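Galindo Residents' Association
Minutes of the general meeting, 2021-08-29

1. Opening
The Chair, Wenceslao Ibarra, opened the meeting at 2 pm. The minutes of the previous meeting were accepted without amendment.

2. Terero Street footpath
Council has replied to the Association's letter on the cracked paving outside the chemist. Repairs are listed for November, subject to weather. Members asked that the kerb ramp be included in the same works – the Secretary will write again.
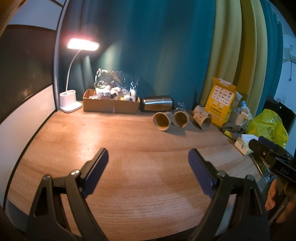

Wenceslao Ibarra replied that the kerb ramp had been left out of council's quote and might need a separate request. Moved that both requests be sent together. Carried, with 2 against.

3. Plidell Reserve
The draft planting list was tabled. Members favoured native grasses along the creek and asked that the bike track be kept clear. Comments close in 8 days.

4. Other business
The street light near the bus shelter is still out. The Secretary will report the fault to the power company.

The meeting closed at 3.15 pm.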